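Skukthorpe Has Too Many Hex Keys and Would Like a Word

Print | E-mail | 14 comments

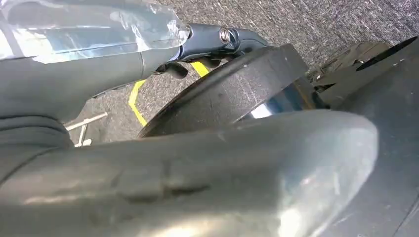 A round bolt head with a hex socket, beside clear plastic wrap.

SKUKTHORPE - The city will stop accepting hex keys at its recycling center until March, after a drive meant to clear out the town's junk drawers brought in more than 4000 of the little L-shaped tools and filled every container set aside for them.

The drive opened after the holidays with a flyer in the water bill. It asked residents to bring in "small unwanted metal items" and gave hex keys, picture hooks and old house keys as examples. The city got a few picture hooks. It got one coffee can of house keys, some still labeled with the names of dogs that presumably needed letting out at one time.

The rest was hex keys. They came in sandwich bags, cookie tins and a child's lunchbox, and one batch arrived taped to the instructions for a bookcase whose owner had apparently been keeping the family together. According to the public works department, 340 households took part in the first ten days. The department had planned on one barrel.

For anyone who has never put together a television stand on the living room floor at 11 at night, a hex key is a bent piece of steel that fits a six-sided hole in the top of a bolt. It comes free with most furniture sold in a flat box. It is used once, and then it goes into a drawer, where it stays through two moves and a divorce.

Trurnska, the furniture warehouse off the county road, includes at least one with nearly everything it sells. A notice at the customer service desk says the store will now take back unopened ones, and customers can ask at checkout to have the key left out of the box. The store said by e-mail that six people have asked so far. Two of them called later to see whether they could come by and pick one up.

The store also said it has no plans to drop the keys altogether. It tried that with a line of kitchen stools a few years ago and received what the e-mail called "strong feedback."

Over at Chatzigeorgiou Hardware on Depot Street, where hex keys are sold for money, the mood is calm. The shop carries them in a folding set, in a plastic sleeve and loose in a tray by the register, and reports that January sales are up over last year. The staff's theory is that people gave all of theirs to the city and then had a chair go wobbly.

The shop offered to sort the city's pile by size and hang on to the good ones for a lending board. Sorting began last week on a card table in the back. Most of the keys so far are the same size, a 4-millimeter that fits beds, desks and, in the opinion of one clerk, nothing made before 1990. Some have rounded corners and will be scrapped. A handful are in sizes the shop does not stock and cannot match to any bolt in the building.

The lending board will hold 78 keys, each on its own nail with its size painted underneath. Anyone with a library card may borrow one for a week. There is no late fee, and the city would take it kindly if a few never came back.

Not everyone in the region sees the pile as a problem. The neighboring town of Hundura has asked to have a share of it for a bench project at the ball fields. Hundura bought new aluminum benches last fall and received them in pieces, with 887 bolts and a single key, which was dropped down a storm drain on the first afternoon. The benches have been in the equipment shed ever since. A Hundura parks truck is expected at the recycling center this week to pick up two buckets.

Scrap value turned out to be no help. A dealer quoted the city a price for the whole lot that would cover the cost of the flyer, though not the stamps. The steel is decent enough, the dealer said, but there isn't much of it in any one key, and the pieces have a way of falling through the floor of the truck.

The council took up the matter for twenty minutes at its regular meeting, after the snow removal contract and before a request for a new street light at the bottom of Mill Hill. It voted to pause the drive and to change the wording on the next flyer. There was a short discussion of whether the flyer should say "Allen wrenches," which is what half the room called them, or "hex keys," which is what the other half did. The matter was tabled.

The meeting also ran a little late in starting. One of the folding tables had a loose leg, and the search for something to tighten it with went on for some time.

Residents with hex keys are asked to hold on to them for now. The center is still accepting cardboard, glass, car batteries and picture hooks. Drop-off hours are unchanged, and the gate on the Depot Street side will be closed through the end of the month for paving.

Last updated: January 20, 2014

Shared 62 times | 14 comments | Print | E-mail this story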